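**Wanted: doubters for an open afternoon, May**

Rowbotham is showing its grippers to the public, and we'd like two people who don't believe the leaflet. The leaflet says they can tidy a bedroom. Perhaps -- I've yet to be convinced.

You'd watch, have a go, then write down what you thought, rude bits included. No experience needed. Starts at 2, pays nothing, tea provided. Fans of the firm need not apply.

Names to Zlata Panasiuk at the front desk.
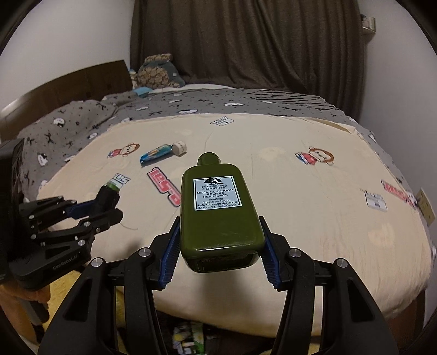
*Bottles, one to each gripper*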